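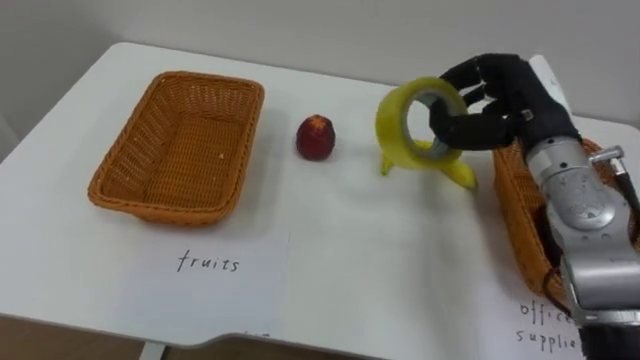

25th November

Choir tonight, and what a night! I came home so wound up that I ate two bowls of cereal standing in the kitchen and then had to sit down and write this before bed.

We got all the way through the Murnik. All 22 pages, no stopping, and the altos (us!) came in right after the long rest on page nine, which we have missed every single week since September. I'd penciled a big arrow and the word NOW over that bar and I still held my breath the whole time. Then there it was, and we were in, all of us on the same note. The woman next to me grabbed my sleeve. I nearly laughed into the next line.

The tenors are still flat in the slow part but I don't even mind, they sound so happy doing it.

Drove over to Etthorpe with the heater on full and sang my part the whole way, over and over, which is the best practice I've found. Same stretch of road every week, and I now connect the bridge with the key change. The hall was freezing. I kept my coat on until the break and my feet never did warm up. Must bring the thick socks next time, and the thermos, and a pencil that has an eraser on it.

After the break we started the new one, Lillex, which is only 2 pages and looks like nothing at all. It's so hard! It's nearly all quiet, and the words are spread out so you have to save your breath for ages. Our first try fell apart by the second line. The second was a little better. On the third there was one chord, near the bottom of the first page, where everything locked together and the whole room seemed to hum, and I got goosebumps up both arms. I want to sing that chord every day for the rest of my life.

The concert is on December 22, so four more rehearsals counting the dress one. Black folder, black shoes, and I have to find out if my good skirt still fits. The church sent word about the organ too, and it will be tuned in time, hurray.

Other things from today, quickly. Finally paid the car insurance. Sister called at lunch and we talked about Christmas dinner and settled nothing. Bus home from work was late, so I read another chapter of the library book and have decided I like it after all.

Also I looked up the Murnik in the old hymnal from the thrift store and a version of the tune is in there, number 941, with completely different words! I'm taking it along next week to show the others. The alto line is lovely, lower than ours. I tried it at the piano with the soft pedal down until it got too late to be playing.

Bed now. Still humming.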